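Storage and Organizing > Jewelry boxes
Thread: Small box with the lidded middle section, where do chains go?

Posted by warnari_lane
I have 9 chains and bracelets and one box. It's a Bikix, reddish brown outside, cream inside, paid 315 for it at the Zistcombe market in April. Two long compartments at the sides, ring rolls in the middle and a little covered section in front of those. The lid has a row of places to hang things and a gathered pocket under it.

My question is whether chains should go in the long side compartments or up in the lid. They knot either way.

Posted by pleatpocket
Side compartments, one chain in each. Close the clasp before you put it down. The rest go in the lid pocket, each in its own small bag.

Posted by shi_drawer
Disagree. A fine chain in a long compartment slides to one end when you carry the box. Hang it. I use the side compartments for watches.

Posted by pleatpocket
Then don't carry the box. Mine stays put on the dresser. Pictures of the same style of box on a table:

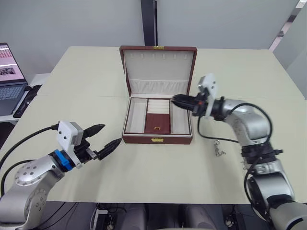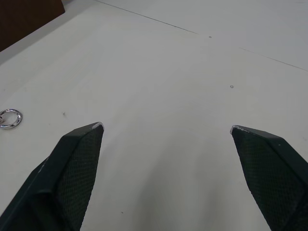
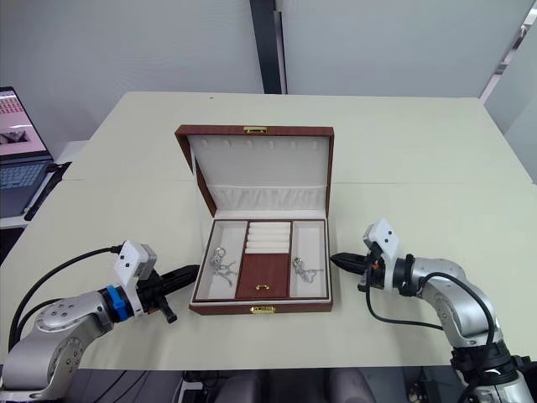
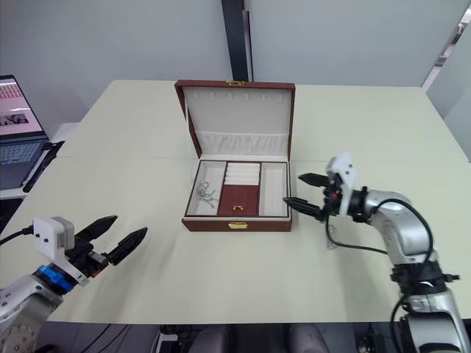
Posted by warnari_lane
Thanks. The one with a silver chain on each side is what I had in mind. In the last one the strand on the left is already tangled, so I'm not sure the compartment helps much.

Posted by shi_drawer
That's my point. Even the bracelet in the third one is lying in a tangle.

Posted by oldhinge
A bracelet that short comes apart in a second. Long necklaces are the trouble. I'd hang those and lay the bracelets flat.

Also, I wouldn't leave a ring loose on the red velvet like in the first one. Push it into the rolls.

Posted by pleatpocket
Fair on the ring. I still say hanging long chains in a lid that small is no good. They bunch up at the bottom when you close it.

Posted by warnari_lane
Measured mine and the lid is 130 mm from the slots to the bottom. My long ones won't hang straight in that. I'll bag those for the pocket and put the two bracelets in the sides.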